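# Temporary memorials need a written rule

The Belmonte foreshore has held more grief in the past year than its park benches were built for. Flowers, cards, painted stones and small crosses have been left along the path by families, by church groups and by people marking causes that divide the town. Some of these tributes have been damaged. Others have been removed by council staff, and the people who placed them have learned of it only on returning.

Neither outcome is acceptable. Damage to a memorial is an offence against the people it honours as well as against property, and it should be reported and pursued as such. Removal by a public authority is a different matter, but it calls for equal care. A resident who leaves a tribute on public land is entitled to know how long it may stay, who is responsible for it and where it will go afterwards.

At present Belmonte has no such rule. The parks by-law deals with signs, stalls and structures. It was drafted with markets and fun runs in mind, and staff have been left to apply it to wreaths. The results have been uneven. One roadside tribute on the Weler road stood through two winters, while a display behind the library was cleared within a fortnight.

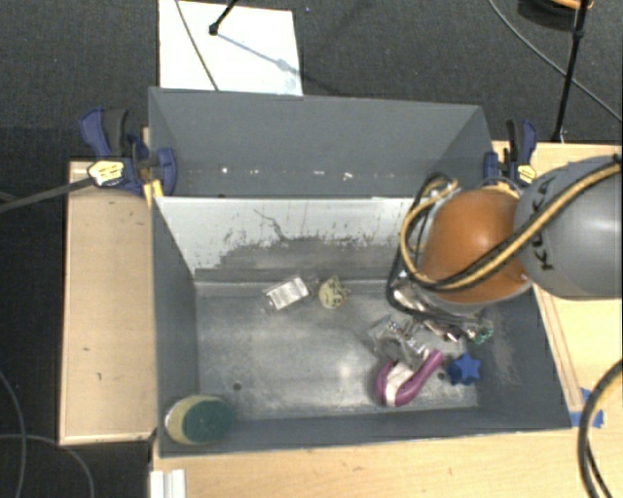
*Reading time: 2 minutes*

The neighbouring district of Fendonero faced the same difficulty and settled it with a policy of two pages. A memorial may remain for 40 days without a permit, provided it does not block a footpath or a driver's view. A larger display requires a short application, which is judged on size, safety and duration. The message is not assessed. When the period ends, a notice is fixed beside the memorial, and anything collected is stored at the depot until it is claimed.

The strength of that approach lies in its neutrality. A council that permits the crosses of one group must permit the lanterns, ribbons or placards of another on the same terms. Some residents will find this hard to accept – particularly those who regard a given display as political and would prefer to see it gone. The proper response to a lawful display is a letter, a meeting or a display of one's own. It is never a boot or a hammer.

Objections will be raised on cost. The Fendonero scheme required $2550 to establish, most of it for shelving and printed notices, and $600 a year to maintain. Belmonte spends more than that on replacing bollards at the Bodine Street car park. The labour of collecting and storing items is already being performed, without guidance and often by the most junior member of the crew.

A second objection deserves more weight. Some families do not want a time limit of any kind, and to them 40 days will sound like an administrative answer to a private loss. A fair policy should therefore allow for one extension on request, and should offer a permanent alternative – a plaque on the memorial wall, or a tree in the reserve – at a price that an ordinary household can meet.

Council is to review the parks by-law in February. It should use that review to adopt a clear standard, publish it in plain language and apply it to every group that asks. Until it does so, staff should be directed to leave existing tributes in place unless they present a hazard, and to contact the families concerned before anything is moved.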